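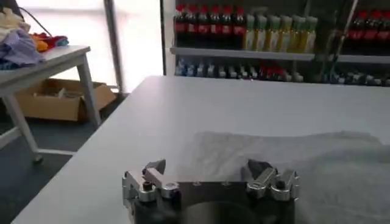 Benedikt Koller wrote in to ask whether the instrument deposit for the Jullham band exchange can be split between the two school terms. It can. The first half falls due with the roster in October, the second with the rooming list in February. Directors who have already paid in full do not need to refile.

Three changes apply to the spring trip. The percussion pool at Tadarby now covers timpani, bass drum and chimes only - cymbals and mallets travel with the group. Each bus has a limit of 19 hard cases in the lower hold. Tubas count as two cases.

Warm-up rooms are assigned in the order rosters arrive. The large room seats 198 players with stands; combined ensembles above that number will be placed in the Mabaso gymnasium, where stands must be requested on Form 3. The hall itself seats 477, and parent tickets are drawn from what remains after the performing groups are seated.

Scores for the adjudicators should be original copies with measures numbered. Send them to the Villar office by the end of January, marked with the school name and the performance order.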